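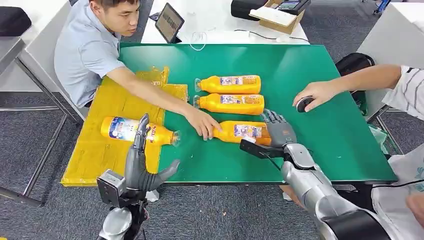
Showing an arm the motion once is easy, and showing it the same way every day is the hard part, according to Zamfira Ilie. The remark is often repeated in accounts of robot teaching, the practice of giving a robot a task by demonstration in place of written instructions.

Two methods are in common use. In hand guiding, a person holds the arm and moves it through the task while the joint positions are stored. In remote control, also called teleoperation, the person moves a separate device and the robot follows.
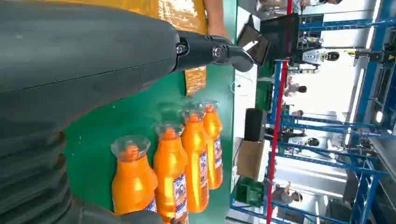 Remote control is generally preferred for work with two arms, as one person cannot easily guide both by hand. Handling and packing bottles is a frequent choice of task, and a single task may call for some 200 demonstrations. The Larus collection, begun at Standberg in October, holds 2,847 recordings across 12 tasks.

Recordings in which an object is dropped are treated differently from one project to another. Larus keeps them under a separate label. Zunder removes them before training.

See also: Hand guiding; Teleoperation; Xiao method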